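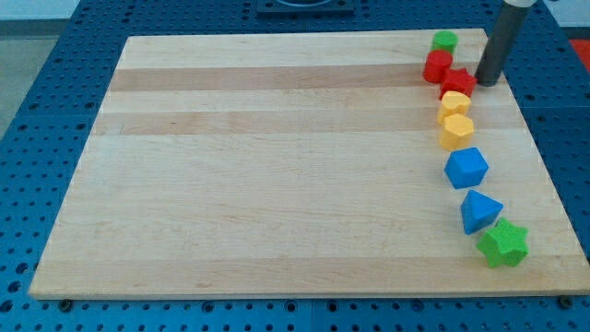 Figure 1. Shape blocks on the maple cutting board, blue table.

Sorting Blocks by Color or by Shape: What Do People Do First?
Project report, Mahlet Gebremichael
Group: Mahlet Gebremichael, Letay Demissie, Hilde Bakker
Advisor: Tiruwork Sisay

How we got the idea

My little cousin has a shape sorter, and every time she dumps it out she makes a pile of red things first. Stars, cylinders, she doesn't care, if it's red it goes in the pile. Her brother is two years older and he lines up the stars with the stars. Letay and I got to arguing about whether grown-ups would go for color or shape if you gave them the blocks and no instructions at all, and that argument pretty much turned into our project (Hilde joined a week later, when her group on plant watering fell apart).

The blocks

They're plain plastic, with the kind of bright colors you get in toys for small kids. In Figure 1 the line curves down the right side of the board, and you can see the colors staying together: green at the back, then red, then yellow, then blue, then green again. The shapes get mixed up that way. The green cylinder and the red cylinder are close to each other, but the red star comes after them, and then you have a yellow heart and a yellow pentagon before you get to the blues. I like this layout because a shape person would hate it. Zewditu Ejigu, who let us use her set, looked at it and right away wanted to put the cylinders together by themselves!

The board

We started out on the bare table and gave up on day one. The table top is full of holes, and people kept lining the blocks up with the holes, so we were measuring the table and not the people. The cutting board is from Letay's kitchen. It has strips running left to right, and I was worried folks would follow those too, especially the darker brownish one, but most of them ignored it. Hilde still thinks we should have used a plain sheet of paper. She may be right.

What we did

We asked 40 people from our building to "put these in an order you like." That was all we said. If they asked what we meant, we repeated it (this felt really rude at first). We wrote down which block they touched first and whether the finished line went by color, by shape, or by something else. Letay kept the notes and I did the talking.

What we found

Color won, and by a lot more than I expected. Only 9 people went by shape. A few did something else entirely, like the man from the second floor who put them in order of how much he would want to step on them barefoot. We counted that as "other." The star was last.

The yellow heart gave us trouble. Several people picked it up first and then seemed stuck with it, and they built the rest of the line out from yellow. Next time I would leave the heart out, or else put in a heart of every color.

Problems

Some people did it while their friends watched, and the friends usually copied. We should have done everyone alone. We also lost a whole afternoon when our notes got soaked, so the first few entries are from memory and I marked them in the table with a star.

Next steps

Letay wants to run it again in July with kids at the Clavau summer program, and I want to try blocks that are all one color to see what people do when they have only shape to go on.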